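Setting Up a Self-Serve Snack Counter on a Single Table

Written by Yaqin Yin. Revised 13 August 2026.

Scope

These instructions cover laying out a compact snack counter on one table: chilled or ambient bottled drinks, packaged snacks, wrapped sandwiches, and one countertop warmer for hot items. The layout was worked out for the break area at Pranmont and has since been copied at Morais with small changes. It assumes one table against a wall, one electrical outlet within reach, and customers or staff approaching from the front only.

Cooking is outside the scope. Hot items are assumed to arrive ready to hold or to be heated according to the supplier's directions.

What you need

One table with a matte, wipeable top
One two-tier clear acrylic bottle rack
One clear acrylic stepped stand for wrapped items
Baskets, at least one round and one oval
One rectangular tray with a raised rim, for handing over orders
One shallow white tray for boxed snacks
Foil trays
Countertop warmer with removable steel trays
Food-safe cleaner, two cloths, low-tack masking tape

Step 1. Clean and mark the table

Clear the table completely and wipe it in one direction from back to front. Let it dry before placing any acrylic, which traps moisture underneath and leaves rings on a matte surface.

Mark three zones with short pieces of tape along the back edge: snacks on the left, drinks at the back center, disposables on the right. Leave the center front unassigned for now. The warmer needs its own section with clearance on all sides as given in its manual. Do not mark that section until you know where the cord will run.

Step 2. Place the tall items first

The bottle rack is the tallest item on most counters of this type. Set it at the back center so that it does not block anything behind it. Load the rear tier first, then the front. A half-loaded rack with all its weight on the front tier can tip when someone pulls a bottle out quickly.

Keep one product per rack if the rack is small. Face all labels forward. Place the stepped stand next, on the left, and angle it toward the middle of the table so that both the top and bottom steps can be reached from the front. Baskets go in last, in whatever space remains between the stands and the table edge.

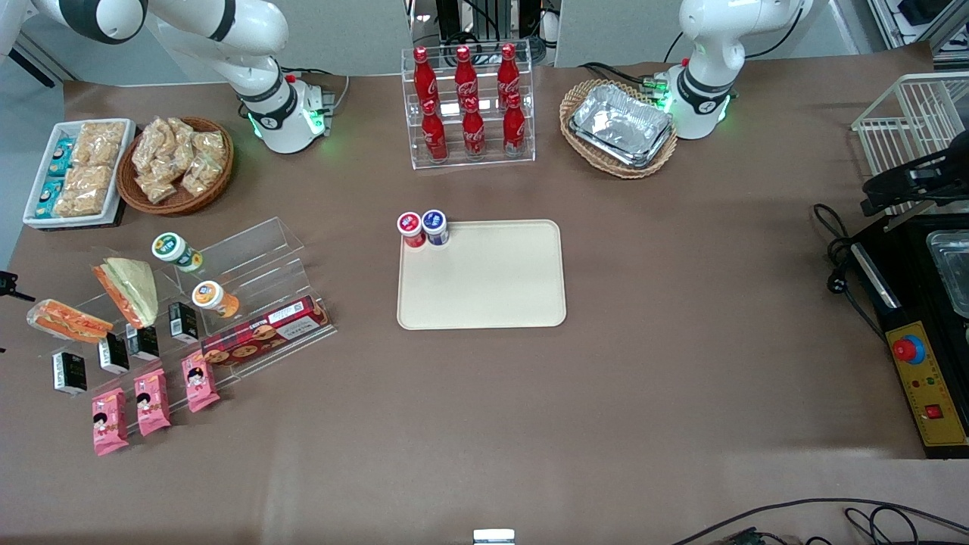 Sort packaged goods by shape before sorting by flavor. Boxes stack and stay where they are put; bags and packets slide. Boxes therefore go in the rimmed tray, lined up along one side in a single column, and flat packets fill the rest of it. Small loose packets go in a round basket. Fill the basket to slightly above the rim on opening and refill when it drops below half.

Wrapped sandwiches sit on the stepped stand with the cut face toward the customer. Long items such as hot dogs should lie parallel to the step. If they overhang, move them to the lower step or to the table surface beside the stand.

Foil trays are stored nested, rims up, in the oval basket. Take one tray at a time by lifting the rim straight up. Pulling sideways bends the rims, and bent trays do not nest again.

Step 3. Keep the handover tray clear

The rectangular tray goes in the middle of the table. Its purpose is to hold one order at a time. Small lidded containers may stay in one back corner, together, so that the remaining area is open. Do not use the tray for overflow stock. At Morais this was the most common fault found during the July check, and it slowed down every order that included more than one item.

If you use lidded containers for condiments, assign one lid color to each and keep the assignment. Label the underside with the contents and the date filled.

Step 4. Position the warmer

Lift the warmer onto the table with the trays removed. Place it level, with the controls where the operator can reach them without leaning across the trays. Check that the feet are fully on the table and that the unit does not rock.

Before connecting power:

Confirm that the power switch is off.
Inspect the cord along its full length for cuts, flat spots, or softened insulation.
Confirm that any latch or clip on the side moves freely and closes fully.
Insert the trays and press each corner to check that it is seated.

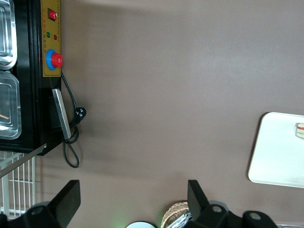
Route the cord before you switch anything on. It should leave the unit on the side nearest the outlet and follow the edge of the body down to the table, with no slack lying across the work area. On a unit like this one, the plug and a loose loop of cord can end up on the tabletop beside the latch bar, where a tray or a sleeve can catch them. Take up the loop with a reusable strap and keep the plug off the table when the unit is connected. Never run the cord under the warmer itself.

Learn the controls before the first service. Where there is an emergency stop, press it once during setup with the unit running empty, confirm that the unit shuts down, and reset it according to the manual. Every person who works the counter should be able to reach the stop with either hand. Keep wire racks, sticks, and tongs away from the control side.

Step 5. Daily routine

Opening: wipe the table, seat the trays, switch on the warmer, and allow 30 minutes before loading. Check the holding temperature with a probe thermometer and follow your local food code for the minimum.

During service: remove stray utensils from the steel trays, restock the front bottle tier from the back, and wipe the handover tray between orders.

Closing: switch off, unplug, and let the unit cool for 70 minutes before lifting out the trays. Wash them in warm soapy water and dry them fully. Discard wrapped sandwiches that have reached their date. Packaged snacks can stay in place under a clean cover.

Common problems

Bottles lean forward in the rack: the rack is not level, or the front tier is overloaded.

Packets slide off the pile: the basket is too shallow. Use one with a higher rim.

Steel tray rattles: a corner is not seated, or the rim is bent. Replace bent trays.

Corrections to this page go to Jinfeng Song.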